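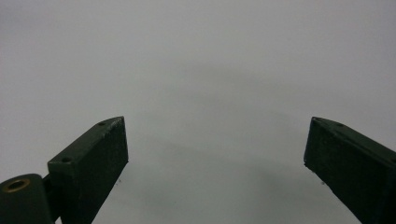 Open jaws, dark green, over plain gray.

Print | E-mail

30 January 2018

I have worked at Drosel for 11 years, nearly all of it on the packing side, and in that time I've been told four times that my job was going to get more interesting. The first time it was scanners. Then a new label system, then the tablets that lived in a drawer. Now it's the grippers.

The pitch, as we got it in November, went like this. A machine will learn to pick and place small household goods by copying people who are good at it. We are good at it. So some of us would come off the line for part of the shift, put on gloves, and move things with a pair of hand-held grippers while everything gets recorded. The vendor is Sistar, the software on top is called Hosorley, and I still can't get a straight answer on which of them I should call when a cable goes bad.

I went in expecting to dislike it and I do, but my reasons have changed. I thought it would be hard. What it is, mostly, is slow. My own hand knows a sponge is a sponge before I've looked at it. With the grippers I have to look, line up, squeeze, look again. Things I could do asleep for a decade I now do like a man learning to eat with somebody else's fork.
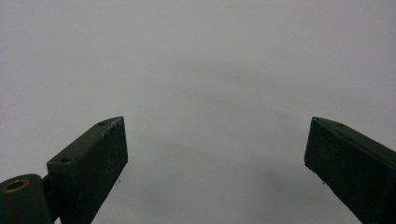 Two fingers and a lot of gray. Not much to look at.

The target is 2000 good takes per item. A take is good if the software says so, and it doesn't say why when it says no. I asked Yusri Simanjuntak, who runs the recording room, whether a person ever looks at the rejected ones. He said sometimes. I like Yusri and I think he was being truthful, and "sometimes" is still a poor answer when the reject count has my initials next to it.

Here is what bothers me more. On the line there were 23 of us and we talked. You picked up who had a bad back that week and who wanted to swap a Saturday, and the new people learned by standing next to the old ones. In the recording room you work alone at a table, and talking makes you sloppy, so you don't. I come home with sore forearms and less to tell my wife.

The money is the same. I checked, because the memo said "enhanced role" and I wanted to know what the enhancement was. There's a certificate.

Management keeps saying no jobs will go. Maybe so. They also said that at Muriithi, where my brother-in-law worked, and it was true for as long as people kept not being replaced when they left. I asked for something in writing about what happens after the recording is finished and was told it was too early to talk about that. It wasn't too early to order the equipment.

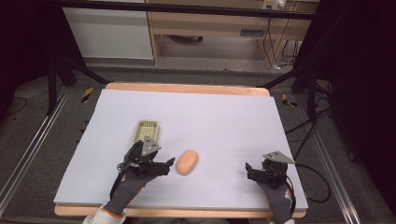
Sponge and basket, both grippers in hand.

I'll give them this much: a few people prefer it. If your knees are shot, a table beats a concrete floor, and one woman from the night crew says the quiet suits her fine. I don't want to speak for her. I also don't want her used as the reason the rest of us should be pleased, and she has already been quoted in the newsletter.

What I'd like is simple enough. Let us see the rejected takes. Rotate people so that no one is in there all week. Pay something for it, because teaching has always been worth more than packing and this is teaching, whatever the memo calls it. And put the answer about afterward on paper, even if the answer is that they don't know.

I've got 16 more sessions on the schedule before anyone reviews how it's going. I've asked to be at the review. No reply so far.

Print this post | E-mail to a friend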